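My left thumb is still twitching. I spent most of this afternoon with a sensor glove on, teaching a robot hand to work the black rotary switch at the bottom of an electrical cabinet, and I have a whole new respect for wrists (and for anybody who can hold a pose longer than I can).

If you've been reading since December, you know I'm on the Mellemstead project, where we show the robot a job by remote control and it learns from the recordings. I wear the glove and a headset, the hand copies me, and everything gets logged. My last task was stacking trays. So you can imagine how excited I was to get a panel with this many knobs on it! 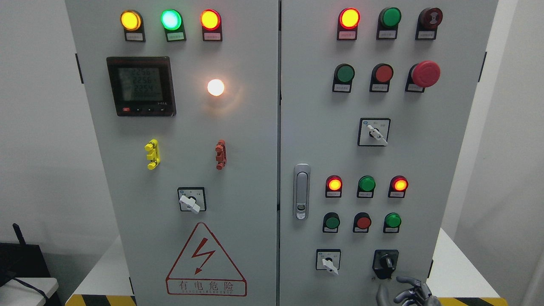
Posted by Gerasimos Tsoukalas in Teleop Diary | 3 comments

The reach is the part I kept messing up. The switch sits low on the right door, and my natural instinct is to come at it straight on, like I would at home with the stove. In the headset that puts the hand right over the thing I'm trying to see. Coming up from underneath works much better, with the fingers a little curled already, so you don't have to do all of your closing at the last second.

Ekow Nyarko, who trained me, calls this "arriving with your hand half made." He also told me to stop holding my breath. I hadn't noticed I was doing it, but he could hear it over the intercom - or rather, he could hear me gasping after every try.

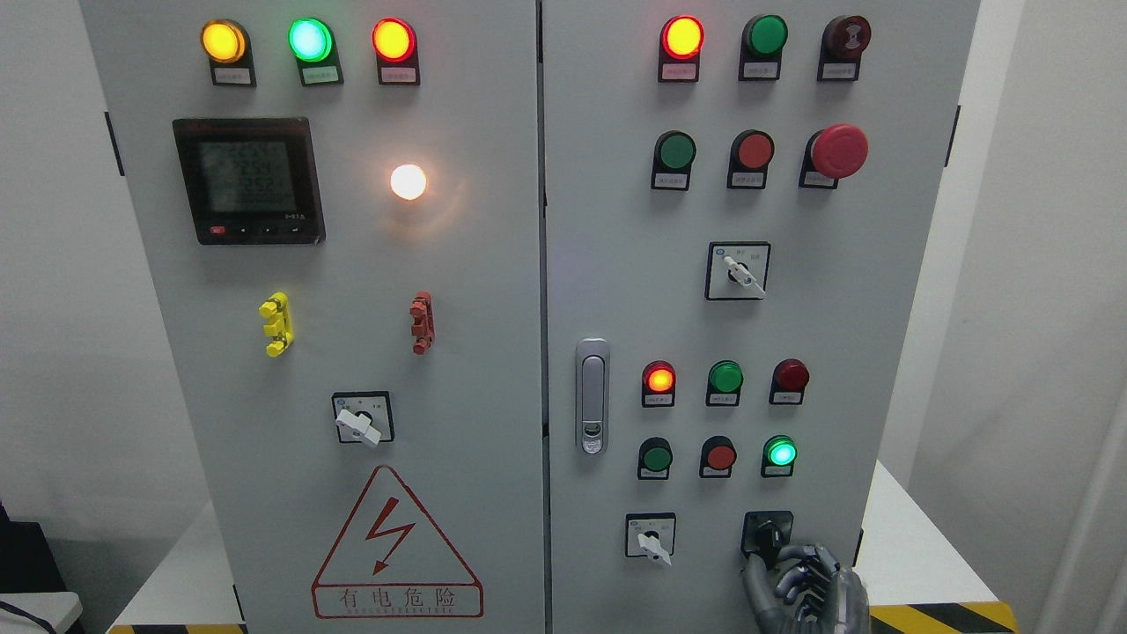

Fingers around the black knob, coming in from the lower right.

Getting a grip is its own little puzzle. I can't feel the knob, so I go by what I see and by a buzz in the glove that tells me the fingertips are pushing on something. Squeeze too early and the hand closes on air. Squeeze too late and you bump the knob with your knuckles, and then that's a bad demo and you start over. I did 62 demos today and threw out 19 of them, which Ekow says is fine for a first day on a new task. I was hoping for better, but okay.

The turning I liked a lot. You have to do it with the whole forearm, slow and even, and keep your fingers quiet. Every time I tried to twist with just my fingertips (like opening a jar of olives) the recording came out jerky, and a jerky teacher makes a jerky student. 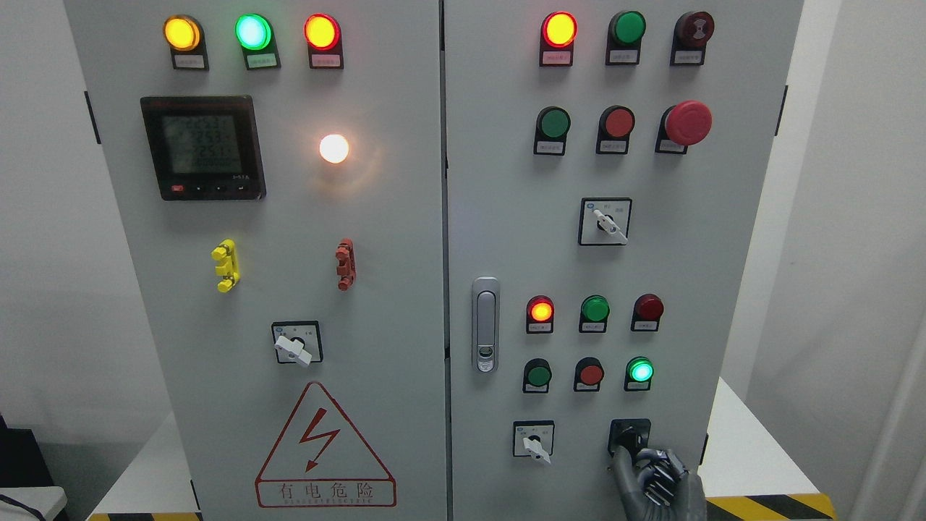

Teleop Diary, No. 32

I also got into an argument with myself about the bad runs. The ones where I fumble and then fix it, should those stay in? Ekow keeps a few, so the robot gets to see what a recovery looks like. I'd been deleting every single one out of pure embarrassment! We went back through my rejects before I left and he rescued a couple that I thought were awful.

Tomorrow we move on to the white lever switch next to it, which needs a different grip altogether, and I've been practicing on a kitchen timer while dinner cooks. If any of you do this kind of work and have a trick for sore thumbs, please leave it in the comments. I've tried ice and I've tried complaining.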